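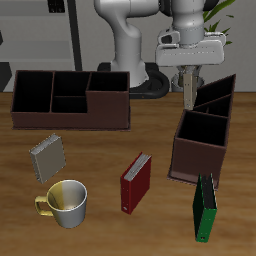
I run a small mail-in service called Proltholm Desk Sorting, and these are the questions people send me most. The short version: you mail me your household paperwork, I sort it, scan it and mail it back in an order you can live with. I started in March with my own paper pile, which had 1,544 sheets in it (I was horrified!). My whole system comes down to a couple of dark brown organizers on a wooden table, one long and low, the other taller with narrow slots at the back, plus a few binders and a mug. You don't need fancier than that at home.

Home | Prices | How to mail | FAQ | Contact

What kind of paper do you take?

Bills, bank letters, school reports, warranties, recipes torn out of magazines, all of it. I don't take passports or birth certificates. Please keep those with you – the mail is good, but it isn't that good.

How much can I send at once?

One standard box, up to 23 pounds. If you have more, send a second box after the first comes back. I work alone and I like to finish one family before I open the next.

What does it cost?

A full box is $77, return postage included. I used to charge by the sheet and it was a nightmare for everybody, me most of all.

Do I have to sort anything first?

Nope! Take out the paper clips if you feel like it. Staples can stay, I have a good remover and I find it weirdly relaxing.

How long do you keep the scans?

Thirty days after your box goes back, then I delete them. Download your copies before then. I do send a reminder, so check your spam folder if you haven't seen it.

Can you tell me what to throw away?

I put a sticky note on anything that looks like a duplicate or an expired warranty, but I never toss a page without your OK. For tax papers, ask whoever does your taxes. I'm good with folders and that's where my talents end.

Where do I drop off in person?

At the Waltach print shop on Gamard Street, at the counter on the left. Write your phone number on the lid. The Park branch stopped taking boxes for me, so please don't leave anything there, even if the old flyer says you can.

Last updated: 29 Apr 2026

Contact | © Proltholm Desk Sorting | Back to top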